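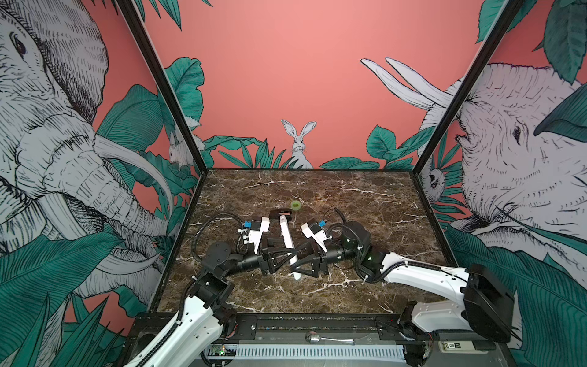
Nustier Bench: two-arm tabletop chores
Data card, revision 3
Maintainer: Marcus Strickland, Tranthorpe
Updated December 5, 2023

Summary

Nustier Bench collects short manipulation episodes recorded on a fixed two-arm cell. It was put together to test a narrow question: which small household and shop-floor jobs can a pair of low-cost arms do today without a person stepping in. For most jobs in the set, the answer so far is no.

Contents

339 teleoperated episodes, each stored with joint positions, gripper commands and synchronized video. Episode length is capped at 1000 control steps. Episodes that hit the cap are kept and flagged as timeouts.

Views

Each episode has a fixed workspace view and a wrist view. The wrist view gives the better look at small parts lying on the marble, but a gripper finger takes up much of the lower image.

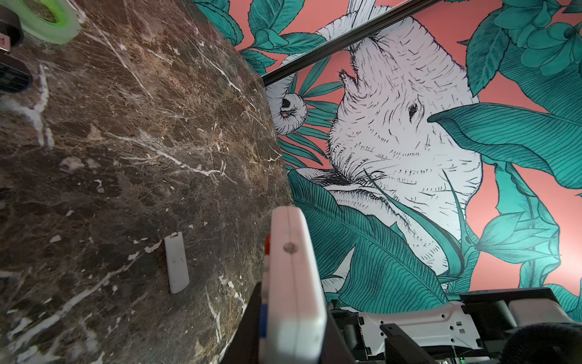 Wrist streams should be cropped with care. A center crop can remove the part entirely when the arm is tilted, and it leaves a good deal of wall mural behind. The mural was kept on purpose, as homes and shops rarely have plain backgrounds. Models trained on the Purnarora split (plain walls) lose accuracy on this one.

Known limits

Handling one object with two grippers is the weakest category. The Hong baseline policy finished 35 percent of held-out trials. Common failures are early release and both arms pulling at once. Veining in the tabletop also confuses edge-based grasp detectors.

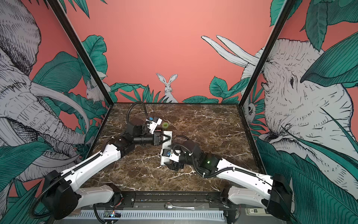 Fixed view, both arms at a white block on the marble top.

Not covered: liquids, cloth, sharp tools, anything heavier than the grippers are rated for.

Planned

Force readings will be added in January. File layout will not change. Report bad timestamps to the maintainer with the episode number.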